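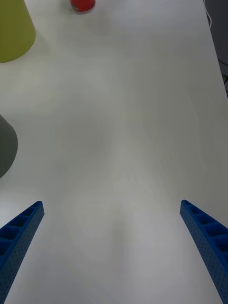 White tabletop, seen from above

From: Tyyne Jääskeläinen
To: Farkas product design list
Subject: Re: Sleeve for the Cesix tea tins

Hello Bence, hello all,

Thank you for the drawings. I printed both versions at full size and folded them at home, and I would like to answer your points in order.

Bence Veres wrote:
> I prefer the sleeve with the open ends. It uses less
> board and one can see the color of the tin. The printer
> in Nukville offers 300 pieces as the smallest order.
> Is the pattern by Nemeter too dark for the small tin?
> Please also tell me if we keep the cord handle.

I also prefer the open ends, but the sleeve slides down when I lift the tin by the lid. A small fold on the inside, 4 mm wide, was enough to stop it on my paper model. I don't know if it will be the same with real board, so please ask the printer for one blank sample before we order anything.

About the pattern: it is not too dark for me. The leaves are very fine, and on the small tin they become almost a gray surface. Could Nemeter make them a little bigger, only for this size? The large tin should stay as it is, I like it very much.

The cord handle I would leave out. It is beautiful, but it must be tied by hand, and two of the shops already told me that it catches on the other boxes on the shelf. If you want to keep it for the gift set, I will not be against it.

One more question, about the paper. In your file the board is natural brown, but in the price list I see only white. Did you change your mind, or is it a mistake in the list? The brown looks much better with the green ink.

The total of 1410 is fine for me if it includes the cutting tool. If the tool comes extra, we should talk again.

I can send my corrected fold lines this evening after 6. They are drawn by pencil and scanned, I hope you can read them.

Best greetings,
Tyyne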